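Setting Up a Folding Chess Set

Last updated 7 Sep 2025 by Humaira Hayat

These steps cover a standard folding board with coordinates printed on the border and loose plastic pieces stored inside. The order applies to any 32-piece set. Sets with magnetic bases go up the same way.

Before you start

Clear a flat area larger than the open board. A folding board needs support under both halves. If one half overhangs the table, the hinge carries the weight and the seam opens over time. Tablecloths should come off, as they bunch under the hinge.

Opening the board

1. Place the closed case flat with the clasp facing you.
2. Release the clasp and lift the top half a little. Keep one hand under it.
3. Take the pieces out before the case is fully open. Sort them by color, one group on each side of the table.
4. Turn the case over so that the playing surface faces up, then press both halves down until they lie flat.
5. Run a finger across the seam. If you feel a step, close the board and check for a pawn or felt scrap caught in the hinge.

Orienting the board

Files are lettered a to h and ranks are numbered 1 to 8. White sits at rank 1. The corner square at each player's right hand must be light. On a board with gray and black squares, gray counts as light.

If the light corner is on the left, rotate the board a quarter turn. If the printed coordinates then run the wrong way, the border was misprinted – ignore the coordinates and follow the corner rule.

Placing the pieces

1. Rooks go on the four corners, a1 and h1 for White, a8 and h8 for Black.
2. Knights go next to the rooks, then bishops next to the knights.
3. The white queen goes on d1, a light square. The black queen goes on d8, a dark square.
4. Kings take the remaining squares, e1 and e8.
5. White pawns fill the second rank and black pawns fill the seventh.

Read the border numbers when placing pawns. The hinge falls between ranks 4 and 5, so each side should have two empty ranks between its pawns and the seam.

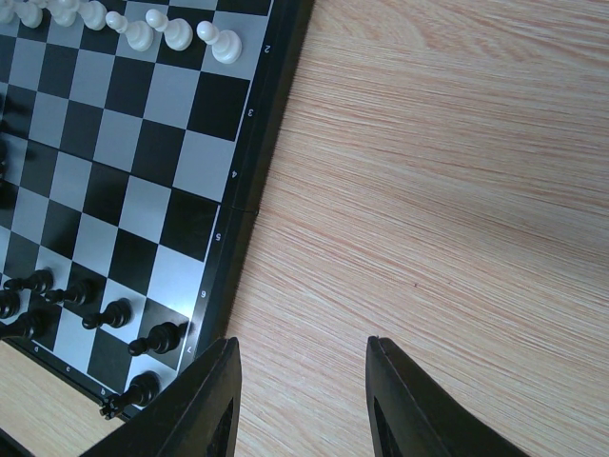 White pawns on the second rank, with the hinge seam between 4 and 5.

Final check

Center each piece on its square. Confirm that the two queens face each other on the d file and the two kings on the e file. Swapped kings and queens are the most common error, and the game has to be restarted if it is found late.

To pack up, remove all pieces, turn the board over and fold it from the outer edges. Put the kings and queens in first and the pawns last – the pawns fill the gaps.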